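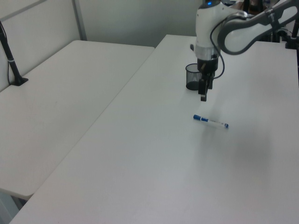
5 Recording demonstrations

5.1 Scope of this section

This section covers recording a pick-and-place task with the Ilex arm, either by hand guiding or with the remote handset. The worked task throughout is "marker into cup": the arm picks a whiteboard marker off the table and releases it into a mesh pencil cup. Installation, clamping of poles and first power-up are in section 3. Camera calibration is in section 4 and must be complete before you continue.

Operators who have only used the older Nutmont controller should read 5.4 in full. The handset axes are different.

5.2 Before you start

1. Check that the table is locked and does not rock when pressed at each corner.
2. Clear the working area of everything except the objects named in the task file.
3. Check that the arm cable has enough slack at the wrist to allow a full turn of the last joint in both directions. Re-dress it if it pulls tight or catches on the gripper body.
4. Switch on the controller and wait for the Vernico recorder to show READY.
5. Open the task file and confirm the task name, the object list and the operator's initials.
6. Run Gripper > Open and Gripper > Close once each with nothing between the fingers.

CAUTION: Keep hands clear of the fingers during step 6. The gripper does not detect contact during the self-check.

NOTE: If the tables have been moved, even slightly, repeat the calibration in section 4. A gap between two tables is acceptable provided no object is placed across it.

5.3 Placing the objects

The marker starts lying flat, clear of the cup. The cup stands upright and empty.

1. Send the arm to the start pose (Motion > Start pose). The gripper should point straight down with the fingertips clear of the table.
2. Stand the cup within reach of the arm. Leave at least 60 mm between the cup and the edge of the table.
3. Lay the marker flat. Any angle is allowed. Change the angle between demonstrations, and turn the cap end to face a different way at least once in every set.
4. Take your hands out of the working area and press Confirm layout.

Do not line the marker up with the gripper to make the grasp easier. A set recorded at one angle will give a policy that works at that angle and very little else.

If the marker rolls after you let go, leave it where it stops, provided it is still within reach.

5.4 Recording by remote handset

Use the handset for all standard sets. Hand guiding (5.5) is for short corrections and for training new operators.

1. Stand where you can see both the marker and the fingertips. Do not rely on the monitor for the final approach.
2. Hold the enable switch halfway in. Releasing it or squeezing it fully stops the arm.
3. Press Record. A short tone sounds and the timer starts.
4. Move the gripper over the middle of the barrel. Rotate the wrist until the fingers will close across the barrel, one on each side.
5. Lower the gripper at slow speed. Stop when the fingertips are just clear of the table.
6. Close the gripper and wait for GRIP to appear on the handset.
7. Lift straight up until the marker is higher than the rim of the cup, then move across.
8. Tilt the wrist so that one end of the marker points into the cup. Lower until that end is below the rim.
9. Open the gripper, withdraw upwards and return to the start pose.
10. Press Record again to stop.

CAUTION: Do not drag the fingertips along the table. The finger pads wear quickly and the force reading in the recording becomes useless.

NOTE: Forward on the left stick always moves the gripper away from the base, whichever side of the table you stand on. On the Nutmont handset the direction followed the operator setting. Most bad approaches in the first hour come from this.

Pauses of more than 8 seconds are flagged by the recorder. A flagged demonstration may be kept if the pause falls before the grasp. If it falls while the marker is held, discard it and record again.

5.5 Recording by hand guiding

1. Select Mode > Guide. The arm goes slack against its gravity compensation — support it with one hand as you confirm.
2. Hold the arm by the wrist housing. Do not hold it by the fingers or the cable.
3. Press Record and move the arm through the task at an even pace.
4. Use the foot pedal to open and close the gripper.
5. Return to the start pose by hand, then press Record again.

Keep your forearm out of the camera view as far as possible. If your hand covers the marker at the moment of the grasp, discard the demonstration.

5.6 Reviewing and labelling

Review each demonstration before moving the objects again. The review screen plays the recording at double speed with the gripper state along the bottom.

Mark each one as follows:

KEEP — marker ends in the cup, no contact with the rim hard enough to move the cup.
KEEP, RECOVERY — first grasp missed or slipped, second grasp good. Useful, but limit these to one in ten.
DISCARD — cup knocked over, marker off the table, operator's hand in view after Confirm layout, or emergency stop used.

Do not trim recordings to hide a failed grasp. Mark them correctly and let the training script sort them.

A full set for this task is 200 kept demonstrations. The set supplied with the Ouali release contains 378 and may be loaded alongside your own for comparison, but the two must not be merged if your gripper fingers are of a different length.

5.7 Common faults

GRIP does not appear after closing: the fingers have closed above the barrel. Open, lower slightly and try again. Mark as RECOVERY.

Marker swings as it is lifted: grasp is too near one end. Continue if it stays in the fingers.

Arm stops during the wrist tilt: last joint is near its limit. Return to the start pose and approach with the wrist turned the other way.

Timer runs but no frames are saved: disk full or camera cable loose at the back of the table. Stop, fix, and restart the set counter from the last saved number.

Section 5 revised 9/15/26. Text: Phyllis Entwistle. Checked on the bench: Wahyudi Lubis, Mirko Martinelli.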